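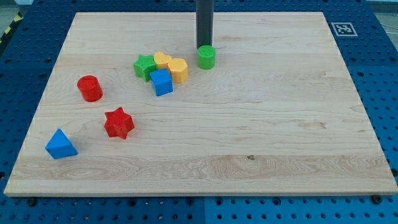
Laing block set nears its first release

WOSMONT, 8/18/24 – The tabletop group at Rornico has recorded 279 of the 300 sessions planned for the first part of the Laing set, a collection of examples of a robot arm pushing colored blocks on a flat board. The last sessions should be done before the Plundau workshop, where the group will hand the data over to its partners.

Each session starts with the blocks spread over the maple-colored board in a new layout. An operator steers the arm with a hand controller and follows a short written instruction, such as "push the red star to the blue triangle" or "move the yellow heart away from the hexagon." The arm has no gripper for this work. It ends in a plain rod that stays just above the wood, so everything has to be done by pushing.

Layouts with several blocks touching are the hardest to record. Pushing a cube that rests against a star and a heart tends to move all three, and operators often need a second or third pass from another side. Innes Dunbar, who runs the recording schedule, has asked that these passes be kept in the data. "If we only save the clean pushes, the model won't know what to do after a bad one," Dunbar said.

Recording began in March with a smaller board, which was dropped after 2 weeks when blocks kept going over the edge. Those early sessions are stored separately and won't be part of the release.

The second part of the set will add 400 sessions with longer instructions, including sorting by color and making lines. Staff who want to try a shift as an operator can sign up with Dunbar. Training takes one afternoon, and new operators start with layouts where the blocks are well apart.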